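25th February, Zandham shop, evening

Swapped the finger pads on the Hekex arm again. Birdie Mercado thinks the new ones will fix our cloth problem. I doubt it. We said the same in October about the last set, and all we got out of it was a nicer grip on cardboard.

Before touching the denim I ran the open/close check. Left finger still lags the right by 2 mm at full open. Shimmed it, ran it again, still 2 mm. So it's the linkage and the shim can come back out.
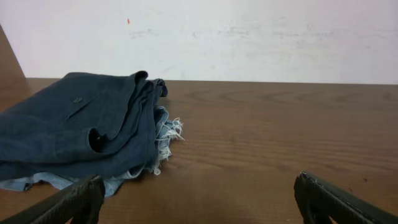
Frayed hems are what I'd worry about. Skellia's grasp picker likes high-contrast edges, and loose pale thread on brown wood is about as much contrast as you can get. It'll go for the fringe, pinch a few strands and call that a grasp. Birdie says the depth filter drops anything that thin. Maybe - I'd like to see the log before I believe it.

Did six dry approaches with the gripper held open, no closing. Two stopped short for no reason I can find. Restarted Millet, which proves nothing.

To do: pull the linkage apart, print the filter output for fringe vs. fold, leave the speed where it is. Birdie wants to turn it up. Not until it stops where I tell it to.

Pads are the ones from the blue tin, if anyone is looking for the spares.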